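March 2023

I switched the laundry over to line drying in July, and the data from the first months were not flattering. Towels came off the line stiff, took longer than a day in humid weather, and absorbed water badly on first use. I have since changed three variables, one at a time, and the results are good enough to write down.

**Detergent dose.** The cap on the Zeltier concentrate has a line for a full load. I was filling to the line for a half load. The excess does not rinse out in a front loader on a short cycle, and it dries into the loops. I now weigh the dose on a kitchen scale and have cut it to half of what I used before. Stiffness dropped after 2 washes.

**Spin speed.** The machine is a Ketilsson, bought used, with a default spin that leaves towels heavy. Running a second spin adds a few minutes and saves hours on the line. I weighed the same load after one spin and again after two, and the difference was large enough that I stopped measuring and just did it.

**Humidity.** The back room sits at 63 percent relative humidity with the window shut. With the Clevuvano dehumidifier running and the door closed it drops to 57. That does not sound like much. In practice it is the difference between a towel that is dry by breakfast and one that smells by lunch. Air movement matters too, and a small desk fan aimed along the line (across the faces of the towels, parallel to the rail) does more than a large one aimed at the wall.

Fabric softener is the thing to leave out. It coats the fiber, and a coated towel feels pleasant and moves water around without picking it up. If you have been using it for years, run one hot wash with no detergent and look at the suds. Those are residue.

Folding is the last step and has a small effect of its own. A towel folded while the hems are still damp will hold that moisture in the doubled layers, so I check the hems and the hanging loop first. After that I fold lengthwise for the narrow shelf and square for the deep one.
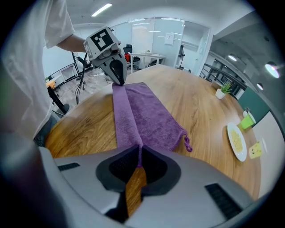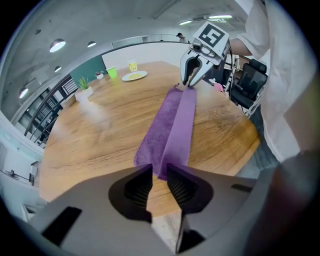
Purple towel, wooden table.

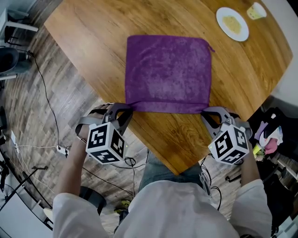
Storage is where I still have a problem. The cupboard shares a wall with the shower, and the bottom shelf picks up moisture regardless of how dry the towels went in. I put a Zorkudov sensor on that shelf and it reads consistently higher than the one at the top. Options are a vented door, a slatted shelf, or moving the towels out of that cupboard entirely. The slatted shelf is cheapest, so it goes in first, and I will log both sensors for a month before touching the door.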